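Flivanent 882 Teaching Display: Owner's Guide
Section 4. Setting up the screen for close-up medical video

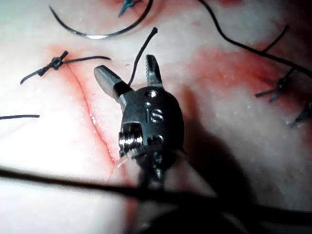
Before you begin

Read the whole section once before touching the menus. The quick-start card in the box says the screen is ready to use as soon as it is plugged in. It will certainly light up. Whether pale pink looks like pale pink is another matter, and the factory settings are chosen to look bright in a showroom.

You will need:
The remote control and its two batteries
The video cable supplied (4 metres)
A short piece of your own footage that you know well
A soft dry cloth

Note: Do not use the built-in demonstration film to judge colour. It is all parrots and sunsets, and will look splendid on nearly any setting.

4.1 Placing the screen

1. Fix the screen to the Brekurow wall bracket or stand it on the feet provided. Check that every bolt is tight before letting go.

2. Sit in the worst seat in the room, usually at the far end of the front row. If you can see a window or a ceiling light reflected in the glass, move the screen. The anti-glare coating helps a little. It does not do what the box suggests.

3. Leave a hand's width clear on both sides for air. The vents are at the back and along the top edge.

CAUTION: Two people are needed to lift the screen. Never lift it by the speaker bar, which is only clipped on.

4.2 Connecting the player

1. Switch off the screen and the player at the wall.

2. Run the cable from the player to the socket marked INPUT 1. INPUT 2 carries the same label on the menu but will not accept the highest picture size.

3. Switch on the screen first, then the player. If you see "No signal", wait a few seconds before pulling anything out.

4. Open Menu > Input > Name and type a name people will recognise. Later on, "Player" is a good deal more use than "HD-A".

Note: Expensive cables are often recommended for this kind of screen. Over a short run we have not seen one make any difference to the picture. If the supplied cable reaches without being stretched, use it.

4.3 Turning off the "improvements"

The screen arrives with several features switched on that alter the picture. They may be pleasant for football. For teaching, where a student may be asked what a surface looks like, they get in the way.

1. Open Menu > Picture > Mode and choose Plain. The mode called Medical is Plain with a blue tint added. It has not been approved for anything, whatever the name implies.

2. Set Smooth Motion to Off.

3. Set Edge Boost to 0. With it turned up, fine lines gain a white outline that was never in the recording.

4. Set Live Colour to Off. Check again after you leave the menu, as on early software it can switch itself back on when the mode changes.

5. Set Auto Dim to Off.

4.4 Brightness and colour

1. Let the screen warm up for more than 11 minutes. Changes made on a cold screen will need making again.

2. Set the room lights as they will be during a class.

3. Set Brightness to 70. Treat that as a starting point – a room with white walls may want less.

4. Play your own footage and pause on something pale and shiny. Lower Contrast one step at a time until you can make out detail inside the brightest patches.

5. Pause on something dark. Raise Black Level until shadows show some shape, then go back one step.

6. Write the final numbers on the label inside the back cover. The "Save for all inputs" command saves brightness and contrast only, in spite of its name.

CAUTION: The 882 is a teaching screen. Do not use it for diagnosis or to guide treatment, however good the picture looks after set-up.

4.5 Using the Mundo phone app

The app can copy settings from one screen to another in the same building. It is optional, and we would suggest doing the first screen by hand. It also offers to match colour using your phone's camera. Results differ from phone to phone, and sometimes between two tries with the same phone, so compare the picture by eye before accepting anything.

To remove the app's changes, open Menu > System > Linked Devices > Forget. Then repeat 4.4 from step 3.

4.6 If the picture still looks wrong

Everything looks orange: Colour Warmth has been left on Cosy. Set it to Middle.

Faint stripes on slow movement: check Smooth Motion again.

Picture cropped on all sides: set Size to Exact on the screen, then look for the same setting on the player.

Colours differ between two screens side by side: some difference is normal, even on screens from the same delivery. Swap the cables over. If the fault stays with the screen, contact the Osagie service desk and have the serial number ready.

For cleaning and storage, go to Section 5.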